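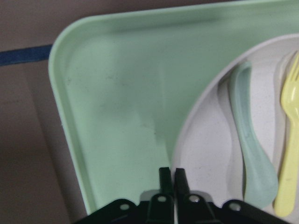
## Cocina del local social: limpieza y almacenaje

Pautas para asociaciones vecinales, peñas y hogares de veteranos que sirven comidas a sus socios. En la sede de Polance se aplican desde junio.

### Bandejas de plástico

- Lavar con agua templada y detergente neutro. El estropajo metálico raya la superficie y la grasa se fija en las rayas.
- Manchas de café o té: una cucharada de bicarbonato en 500 ml de agua, veinte minutos de contacto, aclarado.
- Secar en vertical y apilar después. Entre bandejas apiladas en húmedo aparece olor en dos días.
- Retirar las que tengan grietas en el borde.

### Cafetera de filtro grande

1. Vaciar y desenchufar.
2. Llenar hasta la mitad con agua y ácido cítrico, en la dosis que indique el envase.
3. Hacer un ciclo completo y dejar reposar quince minutos.
4. Dos ciclos con agua limpia.

Con agua dura, cada mes. El vinagre también sirve – pero deja olor en las juntas de goma y obliga a un tercer aclarado.

### Vajilla de actos

La sede guarda 312 piezas entre platos y tazas. Se almacenan por tipo, en cajas con la cantidad escrita en el lateral corto, que es el que queda a la vista en la estantería. Los platos llanos, en pilas de doce como máximo.

### Paños y manteles

Lavado a 60 °C, sin suavizante: reduce la absorción. Los manteles con cera se raspan en frío y se planchan entre dos papeles de estraza, cambiando el papel hasta que salga limpio.

Las llaves del armario de productos se devuelven al gancho junto al cuadro eléctrico.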